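The Arm Was the Cheap Part

What a flower wholesaler learned from a year of budgeting for a robot

When Edeltraud Gruber opened the spreadsheet in April, it had one line on it. The line said "robot." By the time she closed it for good, it had grown into something closer to a household budget, with tabs for power, flooring, training, spare fingers and one tab just called "roses."

Gruber runs operations at Clolanstead, a cut flower packer that sends bouquets to grocery stores and gas stations. The work is seasonal and fast, and the hardest weeks of the year are the ones when everybody else in the business is hiring too. She had watched automation come to seed trays and potting lines years ago. Bouquets were always the holdout. A tulip will forgive you a little. A rose has a heavy head, a long stiff stem and leaves that grab at everything.

"I wanted somebody to tell me what it costs," she said. "I didn't want the brochure number. I wanted the number my boss would be mad about later."

So she did what I wish more buyers would do. Before asking for a single quote, she spent weeks on the packing floor with a notebook, writing down every motion a person makes with a stem. Pick it up. Turn it. Strip the low leaves. Look at the bloom. Set it in the sleeve with its face out. Some of those motions she crossed out right away, because no machine she could afford was going to judge a bruised petal as well as her senior packers do. What remained was a short, dull, wonderful list: lift a stem off a flat surface, carry it, and put it upright in a container.

That list is the best piece of purchasing paperwork I've seen all year. It fit on one side of a sheet of paper, and every supplier who got it had to answer the same question.

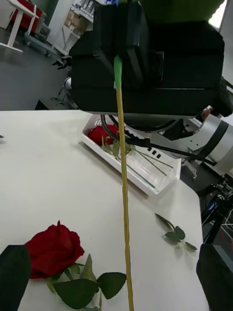
Verena Lehner
Contributing Editor, Equipment and Planning

The bench work happened at Hauser, an integrator with a bright, slightly cluttered workshop, where Murdo Morrison leads the handling projects. I spent two days there and could have stayed for ten. There is something completely absorbing about standing beside a white table with roses lying on it and watching a gripper come down over them. You find yourself holding your breath for a plant!

Morrison starts every customer with real product. Lots of shops will run a first trial with a foam block or a dowel, and he thinks that's where budgets go wrong. A dowel is the same width all the way down. A rose stem has knobs and bends, and the leaves swing the whole thing off balance. If you price the job on the dowel, you will price it too low, and you'll find out after you've signed.

His second rule is to pay for the bench trial as its own purchase. Gruber's cost $3,296, which covered the use of the cell, an engineer's time and a written report with video. She had to fight for it, because on paper it bought nothing that could be bolted down. But the report moved two big items in the final plan. The standard fingers were replaced with softer ones, and the stem now gets presented in a shallow tray so the arm always reaches for it in the same general area.

The tray is my favorite part of the story. Everyone I've talked to about robots wants to talk about arms and software, and here was a line item you could carry under your elbow. Burgi Kälin, who sells handling systems for Skostska and lost part of this order fair and square, told me she sees it constantly. Customers ask for a smarter machine when a better tray would do. She says she now brings it up in the first meeting, even though it makes for a smaller sale.

Softer fingers, meanwhile, wear out. Clolanstead's plan sets aside $1,298 a year for replacement sets, and Gruber keeps that money in the operating budget, well away from the capital request. I'd urge anyone to copy her. Capital money gets approved once, with a lot of attention, and then it's gone. Fingers, cables and covers need a home in a budget that comes around again.

Then there's the room. Sibusiso Modise handles facilities for Clolanstead, and he was brought in early, which he described as a first in his career. He went over the packing hall with a tape measure and a level and came back with a page of questions. Where does the cable run when the table has to be moved for cleaning? How wide is the aisle with a cart in it? What happens to the light at four in the afternoon, when the sun comes in low across the benches? A camera cares about that last one a great deal, and window shades went on the list that same week.

Modise also asked about water. Flower halls are wet places. Buckets get bumped, floors get hosed, and the air near the cooler is damp all day. A machine that does beautifully in a dry workshop may need covers and sealed connectors to do the same work in a packing hall, and those extras are far cheaper when they're in the first order.

Training got its own line too. Gruber asked for 22 hours of it, split across both shifts, and she insisted that packers get the first seats. They know what a good stem feels like. They were also the ones who spotted, from the trial video, that stems laid with the blooms all facing one way were easier to sleeve afterward, and the layout was changed to suit.

For software, the company picked a scheduling package called Ciltura that it already used for its cooler. It's a modest choice and I like it very much. The new cell will show up on a screen people already look at.

The full request went to the owners on 05/07/2021 with three versions attached: a small one with a single cell, a larger one with a conveyor, and one that bought nothing and put the money into better benches and stools. Gruber argued for the small one. She also wrote a fair and generous page on the benches, and the owners liked it so much that they approved both.

The first cell goes in after the summer slowdown, on the quiet side of the hall, with shades on the windows and a spare set of fingers in the drawer. Gruber has already started a new tab. It's for carnations.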